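Kanari Parallelgreifer mit Simulationsmodell

Startseite > Greiftechnik > Parallelgreifer > Kanari

Der Kanari ist ein elektrischer Zweifingergreifer für kleine Montage- und Sortierzellen. Zum Lieferumfang gehören der Greifer, ein Fingerpaar, das Anschlusskabel und das Simulationsmodell für die Zellenplanung mit Taltata. Wer die Zelle zuerst am Rechner einrichtet, kann Nullpunkt und Kameralage festlegen, bevor der Greifer am Arm sitzt.

Nullpunkt einstellen

Im Modell den Greifer ganz öffnen und die Handkamera wählen. Beide Finger sollen von unten ins Bild ragen, die Spitzen annähernd auf gleicher Höhe, der Raum dazwischen frei. Stehen die Spitzen deutlich versetzt, ist meist der Kameraversatz falsch eingetragen — die Finger selbst lassen sich im Modell nicht einzeln verschieben. Zum Einrichten genügt eine matte, dunkle Fläche als Hintergrund; die hellen Fasen der Finger heben sich davon gut ab.

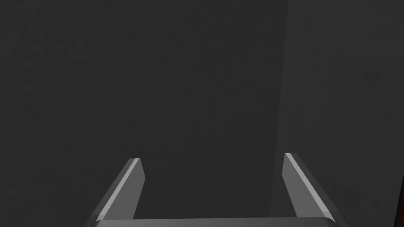
Montage am Arm

Flansch reinigen, Greifer ansetzen, vier Schrauben über Kreuz anziehen. Kabel erst danach stecken. Beim ersten Einschalten fährt der Greifer einmal auf und zu, die Finger dürfen dabei nichts berühren. Anschließend die Werte aus Taltata in die Steuerung übertragen.

Wartung

Führungen alle 500 Betriebsstunden abwischen und dünn nachfetten. Fingerspitzen auf Kerben prüfen, Finger nur paarweise tauschen. Nach jedem Tausch den Nullpunkt neu setzen, auch im Modell.

Technische Daten

Versorgung: 24 V DC
Hub je Finger: 25 mm
Gewicht ohne Kabel: 510 g
Kabellänge: 216 cm
Ersatzfinger: Packung mit 10 Paaren

Hersteller: Omoregie Greiftechnik, Werk Skenevholm
Stand der Angaben: Dezember 2018

Zubehör: Adapterflansch, Verlängerungskabel, Fettkartusche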